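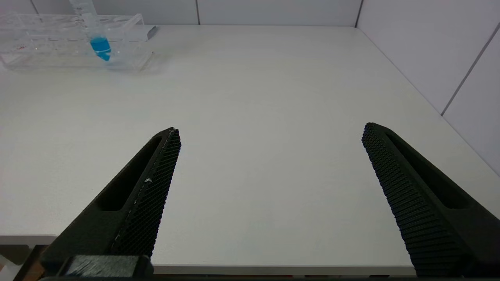
Medwood white work table, two months in

I went back and forth over this table for most of the summer, and if you're doing the same, maybe I can save you a few evenings. I wanted one big white surface for cutting fabric, wrapping presents, doing the bills and, when the family comes, holding the desserts. What I had was a folding card table with a dip in the middle and a leg that needed a kick before it would lock. We had many good years together, that card table and I, but it was time.

The Medwood comes from Greenwood, the furniture store out by the highway in Dekville, and it also ships if you aren't nearby. I paid for delivery because my car is small and my back is not what it used to be. It came in 2 boxes, the top in one and the legs and hardware in the other, and both corners I worried about were perfectly fine. The packing is mostly cardboard with a little foam at the edges, so it all went into the recycling except for one bag of foam that is still sitting in my garage.

Putting it together was easier than I'd feared. There are 21 screws in the bag (I laid them out on a dish towel, which I recommend for anybody who has ever chased a screw under a radiator), and the booklet is all drawings with hardly any words. I got stuck on page four, where the crossbar goes on. The drawing makes it look the same on both ends, and mine had one end with the holes set a little closer together. Once I flipped it around everything lined up. Leave the screws a bit loose until all the legs are on, then go around and tighten them. The little wrench in the bag does the job but it's hard on the fingers, and I switched to one of my own halfway through.

Now, the top. It's a plain white, a touch warmer than printer paper, with a low sheen that doesn't bounce the lamp back into your eyes. I was worried about it looking like an office, and I'll admit it did for the first week, until I put the blue rug down and hung the curtains, and now it looks like it belongs to the house. The surface is smooth enough that my rotary mat slides if I lean on it, so I put a strip of that rubbery shelf liner underneath and the problem went away. Pencil marks wipe off with a damp cloth. Red marker took some dish soap and patience. I spilled tea on it the very first weekend (of course I did!) and didn't notice until after supper, and there was no ring left once I'd washed it.

What does show is dust. Every crumb, every snip of thread, every bit of eraser stands out on white, and if that sort of thing bothers you then you'll be wiping it every day. I've come around to liking it, because I used to lose pins on the old brown table and I haven't lost one on this.

It's steady, too. I run an old and fairly heavy sewing machine at one end and there's a small shiver at top speed but nothing walks across the table. The feet screw in and out for an uneven floor, and mine needed a good few turns on the window side. They're on the stiff side, so do that before you load the table up. I didn't, and had to take everything off again, grumbling.

A few complaints, so you don't think I'm on commission. The edges are squarer than I'd like, and if you rest your forearms on them for a whole evening you'll have a line there to show for it. A softer edge would have cost them very little, I'd think. There's no drawer, and the one they sell separately hangs low enough to bump my knees, so I sent it back. (Greenwood took the return with no fuss at all, I should say.) And I wish the booklet said plainly how much weight the middle will hold, as I'd love to keep my button jars there and I'm a little timid about it.

I also looked hard at the Duvirico, which is a handsome thing with a thicker top and nicely rounded corners. It was 1620 dollars against 943 for the Medwood, and I stood in the showroom for a long while running my hand along that lovely edge before I came to my senses. If you plan to sit at your table all day long, it might be worth the stretch. For somebody who mostly stands up to cut and only sits down to sew, the Medwood is plenty.

I'd buy it again, and I've told my sister to get the shorter one for her laundry room. I'll add a note in October if anything changes, especially with those feet.

Posted 09/08/2024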